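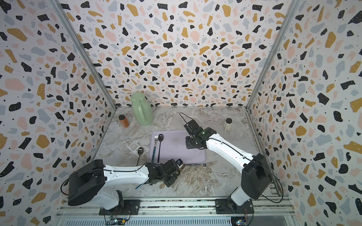 Posted in: Robotics > Manipulation > Preprints
February, by Primo Grasso

4. Utensil arrangement as a test of readiness

4.1 Task. Household chores are often ranked by how tiring they are for people, and this ranking says little about how hard they are for a machine. Placing flatware on a tray takes a person almost no effort. For a two-armed system it combines three known problems: thin objects on a hard flat surface, shiny metal that confuses depth estimates, and a goal defined by the order and direction of the pieces. We adopt the arrangement task from the Butkienė suite without changes to its scoring. A trial is counted as complete when every utensil lies inside the rim, handles toward the front, with no piece crossing another.

4.2 Handover. A utensil that lies outside the reach of one arm, or that was grasped at a poor angle, must be passed to the other. The policy is free to choose when to do this. No handover is scripted.

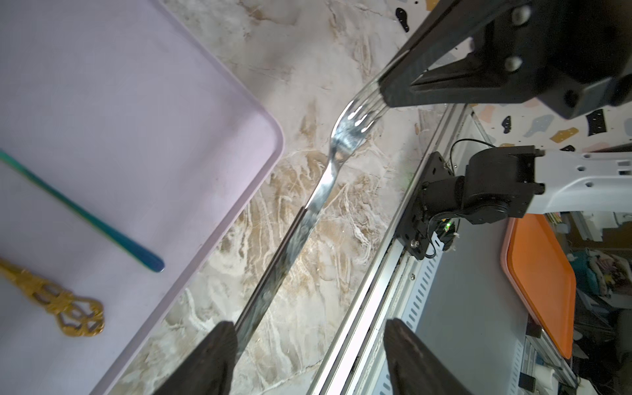

The two grippers must agree on a shared estimate of where the handle ends, and this estimate shifts as soon as the first grip slips. Under the Plimby controller the receiving arm waits for a contact signal before closing. Under Rillness it closes on a timed schedule. The timed version is faster and drops more pieces, mostly forks, whose weight sits toward the tines. Spoons tend to roll in the grip and arrive with the bowl facing down, an error that our scoring does not penalize.

4.3 Data and results. Both controllers were trained on the same 2851 demonstrations and tested over 600 trials each. Trials were stopped after 7 failed grasps. Most stopped trials ended at the first pickup, with the fingertips sliding over a knife or a flat handle. Once a utensil had been lifted, placement inside the rim was rarely the cause of failure. Spacing between pieces was less reliable, and later placements sometimes pushed earlier ones out of line.

Figure 4. Arrangement task, with utensils side by side on the tray.

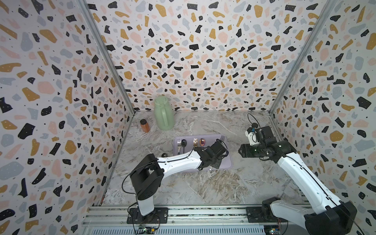 Drener objects that a tray with a raised rim makes the chore easier than a bare table would, and that readiness for the home should be judged on the harder surface. We agree in part. The rim limits sliding, but it also blocks low approach angles near the border. We therefore make no claim about table setting in general. Our reading is that the chore can be done under fixed lighting with known utensils, and that unattended use in a kitchen is not yet supported by these results.

Comments (3)

mkettle: Did you try wider fingertips for the knives? We got over 2000 clean pickups with a soft pad before it wore through.

Primo Grasso: Not in this round. Pads are planned for the next set of trials.

tollgate_r: Spoon side up should count. I would not accept that from a dishwasher crew.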